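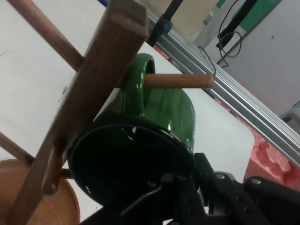
*Wrist view, green mug on its peg. The post covers part of the mug body; the handle and the peg through it stay visible.*

## Mug tree gallery — Kolumel planner, March 25, 2025

Kolumel is the motion planner we run on top of the Sandhu perception stack. The pages in this gallery cover the mug tree task, which we use for regression because a peg through a handle leaves very little room for pose error. Ravinder Landry maintains the handle detector. Normand Chisholm wrote the contact checks.

The wrist stream feeds the handle detector only. It fits a loop to the handle and an axis to the peg, then reports the angle between them. Glossy glaze is still a problem: highlights on a curved body get picked up as edges, and the fit drifts toward them. Landry's November build masks saturated pixels before fitting. Dark mug interiors are treated as missing depth, with no attempt to fill them.
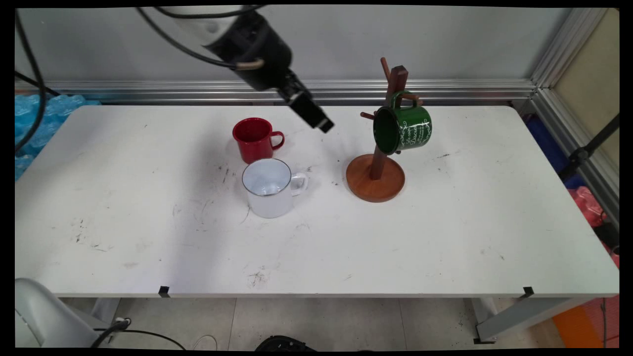

The fixed view handles everything at table scale. Hedance segments the mugs and the tree, assigns each mug an ID and passes the list to Kolumel, which samples 1,000 grasp candidates per mug and keeps the best 19 after collision filtering. Shadows on a white tabletop used to come back as extra objects — the current segmenter drops any region with no height above the table plane.

Known issues:

- Peg IDs can swap if the tree is rotated between resets. Rerun `kolumel relabel`.
- The planner times out at 76 ms on the older workstation. Raise the limit in `drarkgate.yaml`.
- Contact checks ignore cables.

Chisholm is working on the last one in branch 14.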